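The Basberg Round Tray, and why I stopped selling the other ones

I've been selling kitchen and table things from my little shop in Gillencombe for 17 years, and in all that time I've never had as many emails about one item as I get about this tray. So the page has grown a bit. If you only want the price and the shipping, skip to the end, I won't be offended.

The Basberg is a round serving tray with a low rim. I carry it in one color, dark brown, and in one size, which is big enough for a teapot, four mugs and a plate of something sweet with a little elbow room left over. It's made for us by a workshop in Dunbridge that mostly does bowls, and I had to pester them for the better part of a year before they agreed to try a tray (they said the rim would be a pain, and it was!).

I used to stock the Lamont, too, and some of you loved it. It was prettier in some ways, with those cut-out handles, but the handles kept cracking at the corners and I got tired of mailing out replacements. The last of them went in the November clearance and I won't be getting more.
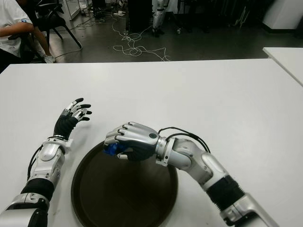
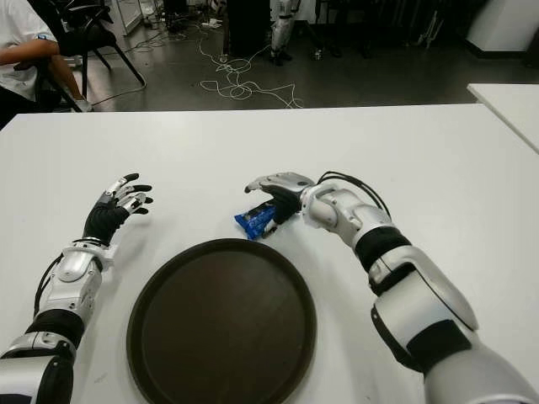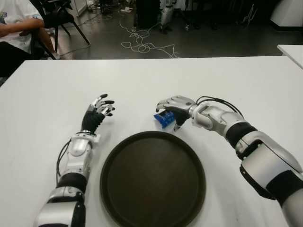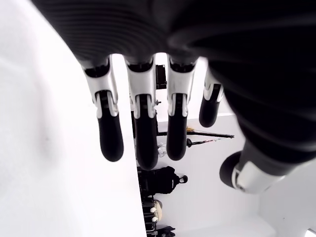
Color is what most people write to me about, so let me try to help. The Basberg is a warm dark brown when you hold it by a window, and under a ceiling light in the evening it goes a good bit darker. On a white table, like the one the round brown tray is sitting on in the third photo, any dark tray is going to look nearly black, and I've had a customer or two think they were sent the wrong one. Put it on an oak table or a linen cloth and the brown comes right back. If you're trying to match chairs or a sideboard, email me and I'll mail you a finish chip for free. Please do this before you order, because matching browns over the internet is a losing game.

The rim is low on purpose. I wanted to be able to slide a plate off without lifting it over a wall, and I wanted to be able to wipe into the corner with a cloth. It will stop a rolling grape. It won't stop a full glass if you take the stairs too fast, and I speak from experience (sorry, carpet).

Cleaning is easy. Warm water, a drop of dish soap, a soft cloth, then dry it right away. Please keep it out of the dishwasher. Don't park a hot pan on it either, use a trivet. If the finish gets dull after a year or two, a tiny bit of furniture wax rubbed in with an old T-shirt perks it up nicely.

People also ask if they can leave it out as a centerpiece. Sure! Mine lives on the coffee table with the remotes and a candle in a dish, and it only goes back to being a tray when company shows up.

Price: $50, tax included
Shipping: free on orders over $200, otherwise a flat rate at checkout
Item number: 192
Returns: 30 days, unused, in the box it came in

Trays leave the shop within two business days. If you'd like it gift wrapped, put a note in the order box and tell me what to write on the card.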